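Kevora Door Draft Stopper, 89 cm

Your front door leaks. You have known this since December, when the mail on the mat began to flutter. The Kevora is a long, heavy tube of cotton filled with buckwheat hulls, and it lies on the floor and does very little, which is the job.

Length: 89 cm
Height: 12 cm
Cover: gray twill, zips off, washes cold
Filling: does not wash, please don't try

Fits most single doors. Owners of double doors will want 2, or a long talk with Claltenura, who made the frames. Cats will claim it within the hour and we offer no refund for this.

$65, shipped flat-ish from our Crichton warehouse. Spare covers are sold separately in gray or the other gray.

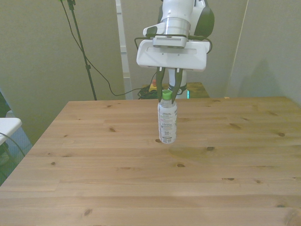
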